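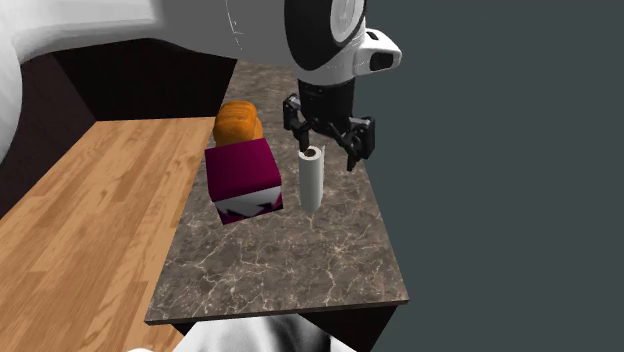

Turnard Personal Dust Sampler

Worn at the belt for measuring airborne dust over a full shift. Runs for 20 hours on one charge. Supplied with 2 filter heads and a collar clip. 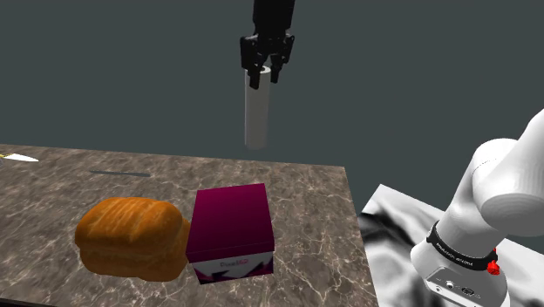 White cylinder held upright above a marble table

Flow is set with the 4 buttons on the lid - hold any of them to lock the keypad. Change the filter after each worker.

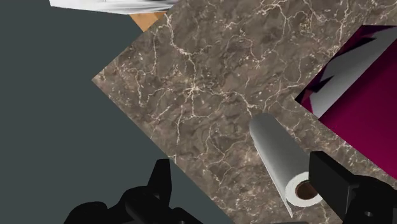

Filters come in packs of 7 and fit the older Pamedmont heads too. For hire rates, ask Lakshmi Thomas at our Womville office.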